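The Office of Returned Articles

The Office of Returned Articles at Lurley was established to receive any object left behind by passengers on the Medina line. Its regulations ran to 5 pages and were posted inside the door. Articles were to be entered in the register on the day of receipt, assigned a number, and held until claimed. The regulations did not state what was to be done with articles that were never claimed, and so they were held.

Müzeyyen Baysal was appointed Registrar in May. On her first morning she was given a key, a lamp, and the register, which then stood at entry 3000. Her predecessor had left the desk in good order. In the top drawer was a note in his hand: "See 1152. I was unable to resolve it."

She read the entry before she removed her coat. It recorded one child's whistle, tin, found beneath a seat in the second carriage. In the column reserved for the name of the owner, her predecessor had written "Akov," and after it a question mark. The word was also the name of a station on the line, closed before the Registrar was born.
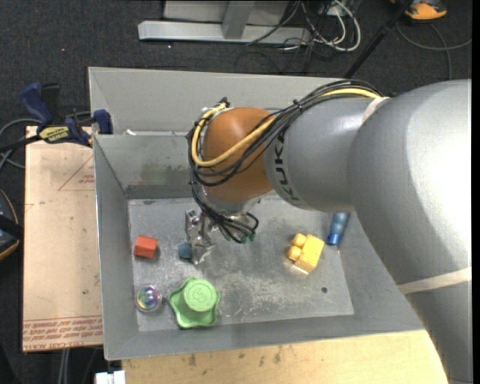

A gray bin with a small collection of toys and objects.

The Registrar made the inquiries the regulations allowed. She wrote to the district office at Bradusau, which replied that it held no record of a passenger by that name. She wrote again, asking about the station, and was informed that all correspondence concerning closed stations should be addressed to the stationmaster of the station in question. She addressed a letter accordingly and placed it in the evening mail.

No reply was expected. The work of the Office continued, and by the first frost the register had reached entry 3513, an umbrella with a cracked handle. She was blotting the line when a man of advanced years came to the counter and set down an envelope. It was her own letter, opened, and much folded.

"I was the stationmaster," he said. "They still bring me the mail."

The Registrar asked whether he had knowledge of the article. He said that his daughter had owned such a whistle, and that she used to blow it for the trains when he let her. He did not say where his daughter was now, and the form did not require it.

She brought the whistle from the shelf. He signed in the proper column, slowly, with the Office pen. Then he asked whether it would be permitted to try it on the premises.

The Registrar consulted the regulations. She read all of the pages, turned back to the second, and closed the door to the street.

"The regulations are silent on the matter," she said, and waited for him to begin.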